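Notes from the chess table - good habits for the arm

Hello again from the back end of the newsletter! Eulalia asked me to write up the house rules we've been using for the chess arm, mainly so that Hiếu and I stop giving people different answers. They're short, and most of them came out of things going a bit wrong in August.

First one: hands off the board while the arm has power. I don't care if a pawn has fallen over. Hit stop, wait for the arm to settle, then reach in. We had 2 pinched fingers over the summer (both mine, thank you for asking) and neither would have happened if I'd waited three seconds like I tell everybody else to.

Second, the mat stays put. If you bump it, the session is over until you've redone the corner check, even if it looks fine to you. Yuto nudged one a hair to the left and we spent a whole Saturday morning wondering why the knights kept landing on the lines.

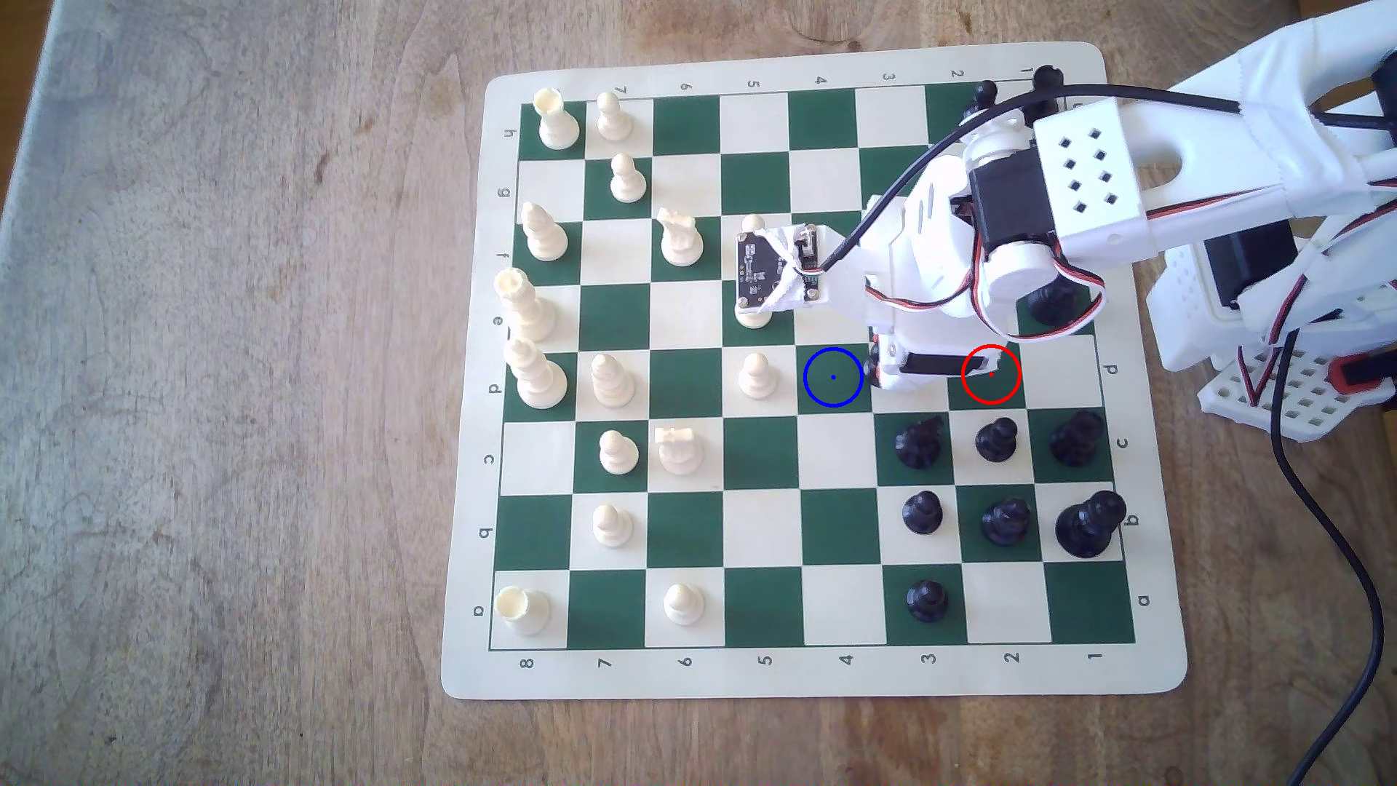 Do I have to log a run if the arm drops the piece?

Log every run, dropped pieces included, and write down the start square and the target square. A log with only the good ones in it is no use to anybody.

On the logging, a full set is 40 moves, and please finish the set before you start tweaking grip settings. Châu compared our sheets with the ones from the Gostunstead group and theirs are so much easier to read, purely because they change one thing at a time and say which thing. I'm a little jealous! We've borrowed their column headings, so use the new sheet from now on and recycle the old ones.

Cables get a look before every session too. Follow each one with your eyes from the base out to the gripper, and make sure it has slack when the arm is at full reach. If a bit of tape has started to lift, replace it, don't press it down and hope.

Lụa is still working on the wording for the speed limit when visitors are standing close by, so until that's settled keep it on the slow setting. Questions or complaints to me or Hiếu, and the new sheets are in the top tray.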